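Home | Forums | Kitchen & Bath | Log in

Double basin or one big one?

cunha_kid
Redoing the counter in April. Falton quoted 452 for a single, 600 for a double. Wife wants single. Help

Teletley
Single. Roasting pan fits flat – done.

asiso2
Disagree!! Double lets you soak on one side and rinse on the other. Had mine for years, rack lives in teh left one
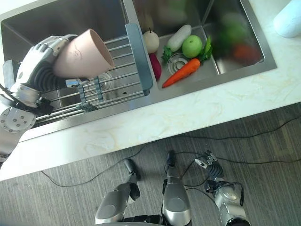
Florante Manalo: Soaking is what a dishpan is for, go single and keep the change

asiso2
dishpans get gross tho

2 shares | 234 views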